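About Cenitia

Hi, I'm Ritu Vashisht, and I run Cenitia, a very small software shop in Skeston. We write the stuff that sits between "the arm is plugged in" and "the arm does what I wanted." If you've ever had a little robot arm twitching at you from the far side of a desk while you scroll through logs at midnight, you're our kind of person!

I started out doing warehouse software, and then a friend lent me a secondhand arm and I lost a whole winter to it. The hardware was fine. What drove me up the wall was everything on my laptop: one program for calibration, another for recording, a third for playback, and none of them agreed on which way was up. So I wrote my own. Then other people wanted it (mostly other people who were up late), and after a while I had to give it a name and answer emails properly.

We make two things these days.

Rana is the control side. It talks to the servos, keeps the limits where you set them, and lets you nudge a joint without holding your breath. I'm fussy about startup: Rana reads every joint before it will send a single command, and if a reading looks silly it stops and says which one in plain English. No hex codes. I promised myself that early on.

Akine is the planner, and it's the younger of the two. You give it a start and a goal and the things you'd like it to stay clear of, and it hands Rana a path. Version 2 was pretty much a rewrite. The old one would happily plan a gorgeous curve that took 6 seconds to work out, which is a very long time when you're standing there waiting. The new one gives you a decent path fast and then keeps polishing while the arm is already moving. I love it. I also know it still gets confused near the edge of its reach, and I'm working on that one right now.

There are three of us. I do control and most of the support, and the other two split planning and the test tools between them. We don't have a sales team, so if you write in you'll get one of us, and it may well be me with a cup of tea going cold.

How we work: small releases, long changelogs, and everything gets tried on a real table before it goes out. Simulation is great for catching dumb mistakes and we run it all day long, but it has never once surprised me with a cable. Our licenses are free for schools and clubs, and for everybody else the price is on the download page where you can find it without filling out a form.

If you want to stop by in Skeston, drop me a note first and I'll make sure something is powered up.

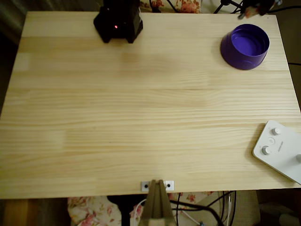
Pine tabletop, both times.

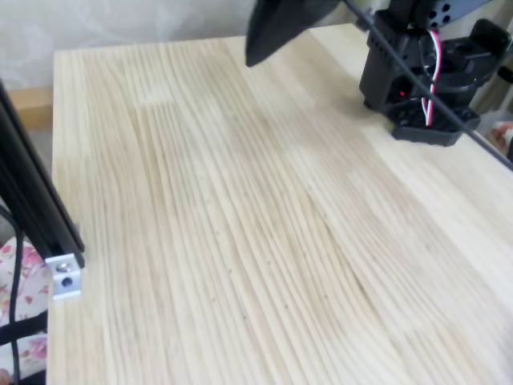

Skeston, 2024-11-17

Next up is the Akine fix for the edge-of-reach trouble, and after that a better recording screen in Rana. I'd like to have both out by April. If you're using the old recorder, hang on to your files, the new one will open them.

Ritu

Recent posts
Why Rana reads before it writes
Akine 2: what changed and what broke
Joint limits for the impatient
Naming your poses so you can find them later

Comments

marlowe_k
Switched our school club over to Rana last month and the startup check caught a flipped joint on day one. Thank you!!

Dpetty
Any chance Akine will take obstacles from a file? I'm typing mine in by hand every time and it's getting old.

Ritu
Yes! It's half done on my machine. Send me one of yours and I'll test with it.

tinbox
Please keep the long changelogs. I read them at lunch.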